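Against the Small Table as Storage

6 Mar 2025

The small square table is the most misused surface in the house. It is bought for coffee or a board game, and within a month it holds whatever had no shelf. My position is that a table of this size should carry one working object, with decoration kept to the back edge.

The argument is mostly arithmetic. A top 80 cm on a side gives 6400 square centimeters. I measured my own in October, with the usual items in place, and 3740 were covered. The remainder sounds generous until you see how it is distributed: strips between pots, too narrow for a plate. Free area is useful only when it is contiguous.

Boxes make this worse. A lidded box needs its footprint, clearance for the lid, and room in front for two hands. The Notley box I use has a lid that swings back 25 cm, and anything standing in that arc has to be moved first. Catalogs from Pfister and Olenance list the closed dimensions only. I would like the open ones printed beside them.

The front edge is therefore the correct place for a box, with the latch facing the person who opens it. Flowers belong behind, tallest against the wall. Artificial ones are acceptable, as they need no water near a wooden finish. A desk fan is harder to justify. Laid on its back at a corner, it takes up more of the top than it would standing.

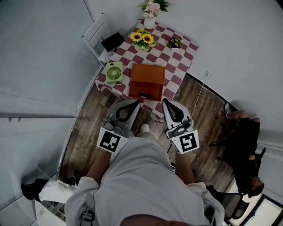
The tablecloth deserves a separate word. A large check in two colors works as a grid, and a box set crooked on it is obvious at once. Plain cloth hides the error. I have no objection to plain cloth on a dining table, where plates are round and alignment matters less, but under rectangular objects the check is the better tool. The hem should hang only slightly. A long one catches on knees, and a caught hem moves everything on top of it.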